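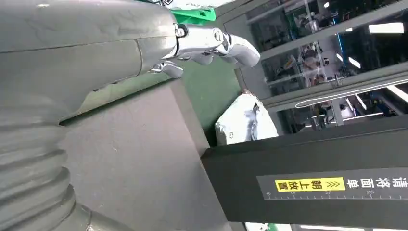
1. Why we went

Our module asks each group to visit a workplace where robots are used or tested and to write up what we saw, with an opinion at the end. We chose the open day at Brastlow, where a robot called Jasell is being taught to handle parcels. The invitation said we would see "the parcel room of tomorrow". I have tried to keep my report to what I could see and hear for myself, as the leaflet made plenty of claims that I had no way of checking.

The visit was on January 8, 2020. Our guide was Renzo Barbieri, who works on the handling side and was patient with our questions, including the rude ones.

2. The set-up

The demonstration took place beside a glass partition, with a lot of machinery on the other side of it. Jasell has a large grey forearm with a ribbed bellows section and a hand with curled fingers. It is bigger than I had expected from the leaflet. The hand is the part everybody wanted to look at, and I will admit it is a nice piece of work, with metal joints and white fingers bent much like ours.

The job is easy to explain. A package has to be picked up and put down with its label facing up, so that the label can be scanned. There was a long black bin with Chinese writing on it, 清扫面单, which has to do with the label on the parcel, and a yellow sticker reading 朝上放置, meaning "place facing up". A ruler scale is printed along the bin too, with 10, 15, 20 and 25 on it. When I asked who reads the ruler, the answer was that it is useful for people. I took that to mean the robot does not use it, but I did not get a clear yes or no.

3. The demonstration

We were given a talk first, which I thought was too long. Pitico, the firm that runs the project, says the robot has been trained on 300 package shapes. I asked how many of those were soft bags and how many were boxes, and was told the split was not to hand.

I think this question matters more than the total. A box has flat sides and stays the shape it is. A crumpled white plastic package, like the one lying in the gap beside the bin, has no proper sides at all. It folds where you press it, and which way is "up" depends on where the label has ended up. Anyone who has worked a Christmas in a sorting office (I did one, in the year before this course) knows that the soft bags are the ones that slow you down.

The robot was then run for 3 rounds. I will not give a score, as we were standing too far back for me to be sure of every pick. My notes say "slow, careful, stops a lot". Two others in my group wrote "impressive", so readers should bear in mind that this is my view and we did not all agree.

4. Questions we asked

Speed. The target is 80 packages an hour. I asked what it manages now and was told 49 on a good day. I would have liked to know what a bad day looks like.

Gaps. I asked what happens when a package slips down between the platform and the bin. Renzo Barbieri said a member of staff clears it. That seems fair for a test, but it means a person has to stay close by, and the leaflet's sums on saved wages do not mention that person anywhere.

Software. The planning program is called Pace. It was described to us as "learning all the time", and when we pushed on this, we heard that it is updated by the engineers at the end of the week. Those are different things and I wish the talk had kept them apart.

Safety. We were told to stay behind a line and we did. I had no complaints about this part of the day.

5. What I think

I came away believing that the people at Brastlow know their robot's limits quite well, and that the leaflet was written by somebody else. The hand moves well and the task is a real one. My doubts are about soft packages and about the person who has to stand by, and neither was answered in January.

If the course sends another group, I would suggest they ask to bring their own parcels, including some badly packed ones, and to stand close enough to see the labels. They should also ask for the split between bags and boxes before they go, in writing.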